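Hirmont Black Paper Cups with Lids, Case of 258

We go through over 2,000 hot drinks a month at our counter, and in February our old supplier ran out. I ordered a case of these from Nalladska to fill the gap and have reordered once.

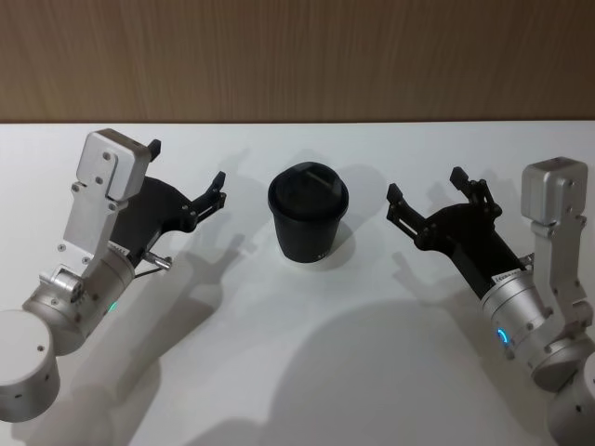
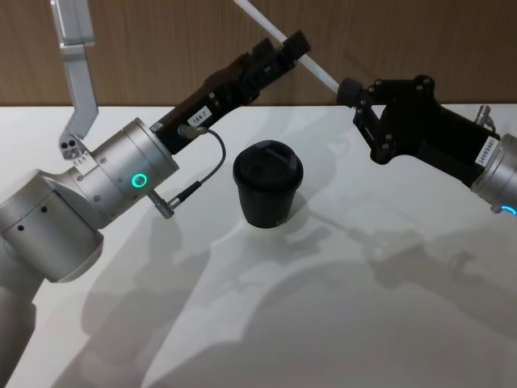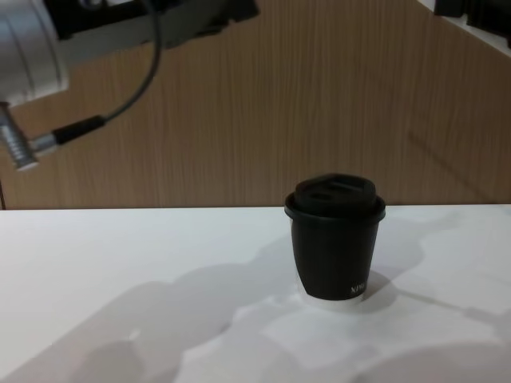
Black cup, black lid, small white print low on the side.

The case cost $38. Lids are included, packed separately. They press on with a firm push, and I have had 6 bad ones so far, all with a bent rim. The cup holds its shape with a full coffee in it. It does get hot in the hand with plain tea, so we still keep sleeves by the register.

Black hides drips well. It also hides pencil marks, so we write orders on stickers now.

The stacks are tight and take two hands to pull apart. The Ultach cups we used before were easier there, but their lids leaked at the seam. I'll stay with these.

Comments

mabula_cart: Same trouble with the stacks. Twist them a little first.

dkr: Do the lids fit the next size up?

pourover9: Mine didn't.

Contact | Copyright 2021 | Back to top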